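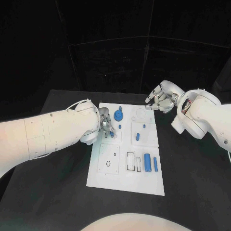

Buy the second hand before the first one, was the advice from Mallet, and the rest of the thread agreed. The regulars on the Gonach owners' board have been running two-arm setups longer than most of us have known you could get one without a university budget. So when the Pidport people offered a loan of the full package, the answer was yes, both hands, please.

Quick version for those who skim. Pidport sells a two-arm bench package with a gripper on the left and a fingered hand on the right. It comes bundled with Fimau, the software that does the teaching and the playback. You also get the task board, a white sheet with cutouts and outlines and a handful of blue parts that have to go places. Pegs, cylinders, a gear. You teach it, it does it, you find out what it can't do. We had it for 25 days. Verdict further down, go ahead and scroll.

Still here? Good.

The crate. Big. Two people to lift, and a doorway that isn't the narrow kind. Ours had to go around the building and in by the loading side, which used up a morning. Inside everything is in foam, labeled, and the labels match the manual, mostly. One bag of screws was marked for a bracket that this version doesn't have. We spent an hour looking for the bracket. Pidport support answered the email before lunch and said throw them out. Kept them anyway.

Setup is a two day job the first time. Pidport's own sheet says one. Maybe if you've done it before. Cable routing is what gets you — there's a lot of slack needed at the joints, and if you tie things down too neatly the arm finds out at full reach. We tied things down too neatly. Re-did it. The white arms look good on a dark table, and dark is what you want, by the way. Matte. We started on a glossy bench top and Fimau kept losing the board every time the overhead lights came on. Put down something matte black, problem gone. That should be on page one of the manual and it's in an appendix.

Calibration next. Fimau walks you through it with prompts, one arm, then the other, then both together. Sixty minutes if it goes well. It has a habit of failing on the last step and sending you back to the first, with no message beyond "retry." Happened 4 times on day one. Not once after the update. Install the update before you do anything else, it is not on the machine when it ships.

THE HANDS

This is what you're paying for so let's talk about it.

The left gripper is metal, compact, jointed fingers, and it is the better tool. There, said it. For a small peg in a small slot it goes straight down, closes, comes straight up. Repeatable. Easy to teach, since there's only so many ways it can hold something. If your work is small parts in known places you could buy the one-arm version with this gripper and save yourself a pile of money.

The right hand is the show piece. Multi fingered, white segments with metal at the knuckles, and everyone who walked past our bench wanted to see it move. It can hold odd shapes. It can steady the board while the gripper works, and that turned out to be the job we gave it most. What it doesn't love is small stuff. The tiny peg is nearly too small for it — the fingertips meet, the peg rolls, and it's under the bench. The thick cylinder, fine all day. The slimmer one, fine most of the day.

Mallet's point about buying the second hand first makes more sense after a week with it. The cheap grippers are easy to find later. The fingered hand has a waiting list, currently into February, and the price only seems to go one way. If you're ever going to want one, get in line now.

THE BOARD

We expected the task board to be a throw-in. It's the best part of the box.

What it does is give you an honest ladder. Standing a fat cylinder up on its outline is easy. A peg in a hole is medium. The gear is hard, it has to sit flat on its base with the short peg on top pointing up, and if you set it down a hair crooked it rocks and you can hear it. The sub-plates are where you learn about your own setup, good and bad. Some of ours shifted a little in use and that was enough to throw off a taught move. A strip of tape under each one. Not elegant.

Everything movable is blue on white. Makes life easy for the vision side, probably too easy. We swapped in some gray plastic pegs of our own in the second week and Fimau went from confident to clueless in one afternoon. It got better with retraining. But if you were planning on judging the thing by the demo kit alone, don't. Bring your own parts to the trial. Ugly ones.

Spare parts for the board are sold in packs, and you'll want a pack. We lost a pin the first evening. Still lost.

TEACHING IT

Two ways. You can drive the arms by hand control and record, or you can build the move step by step on screen. Driving is faster and more fun and it's how most people will start. Steps are slower and come out cleaner.

The number people ask for — how many tries till it learns a move. For us, 18 good recordings got the peg-in-slot move to where we'd walk away from it and make coffee. Good is the important word. A sloppy recording hurts more than a missing one. Fimau will happily learn your bad habits, including the little wobble one of us does right before letting go. It learned the wobble perfectly. We had to delete a whole batch.

Two-arm moves take a lot more. Hold with the right, insert with the left sounds like nothing, you do it without thinking. Teaching it is a different animal. The timing between arms is set with a slider and the slider is too coarse. Pidport says finer control is coming. No date given so we're reviewing what's in the box.

One nice touch, there's a slow mode. A key on the pad drops everything to quarter speed, both arms, and you can watch an approach and see exactly where it goes wrong. Used it constantly. Other kits we've tried bury that three menus down or leave it out.

THE STUFF THAT BUGGED US

Noise. Not loud, but a whine from the right wrist when it holds a position for long. You stop hearing it after a day and then a visitor points it out and you hear it again for a week.

Wiring. Pidport's housings come open easy for service, great, and that means there are wires at the joints you'd like to see covered when there are visitors or sleeves around. A snap-on cover set is an extra. It should be in the price.

The loose cable loop over the left arm is normal, according to the manual. It needs the slack. Looks unfinished though and more than one person offered to fix it for us. Please do not fix it.

Log files. Fimau saves everything, forever, in a folder you didn't pick. We filled a drive. There is a setting, and the setting is off by default.

Manual. Written by people who know the machine too well. Good drawings, great drawings even, but it'll skip from step six to "once the arm is homed" and you go, wait, when did we home the arm. The Gonach board has a better guide, free, put together by owners. Print that one.

SUPPORT AND SERVICE PLAN

The plan is sold yearly, covers wear on the gripper pads and finger tips, plus a call line. We called twice. First call picked up right away, a real person who had clearly stood in front of one of these. Second call, a ticket number and a wait over the weekend. Fix was the same both times, unplug the hand, count to ten, plug it in.

Do you need the plan? If it's for a class or a shop where lots of different people will have a go, yes. Fingertips wear. Ours were showing it by the third week and we weren't rough. If it's one careful person at one bench, buy a spare set of tips and skip it. Worth knowing, you can add the plan later, but only inside the first 60 days. After that it's pay per visit.

WHO IT'S FOR

Small shops thinking about automating an assembly step and wanting to find out if it's even possible before spending real money. Teaching labs, definately. Parts suppliers who want to see what their customers' machines will do to their parts.

Not for anybody who needs production speed. It isn't fast. A person beats it on the board easily, every time we tried, and a bored person too. Also not for a home bench unless it's a large home and a patient family.

Someone will ask if it's better than two separate arms from two separate places and a weekend of glue code. We've done that. It was cheaper. It was also five months of fighting and at the end of it the arms still bumped into each other. Fimau keeps them apart without being asked, and in 25 days we had no arm-on-arm contact at all, even when we tried a bit. That alone is worth a chunk of the price difference.

VERDICT

Buy, if you've got a real part in mind and someone who can give it a month. The gripper is excellent, the hand is good and getting better, the board is worth having on it's own and Pidport should really sell it that way. Timing slider needs work. Covers should be free. Ask for a loan first, they do them, you pay shipping one way.

Price depends on which hand goes on which side, so get a quote, and get it in writing before 24th August when the current bundle with Fimau included comes to an end. After that the software is a separate line on the bill.

Ours goes back in the crate tomorrow. If anyone finds a small blue pin, it belongs to Pidport.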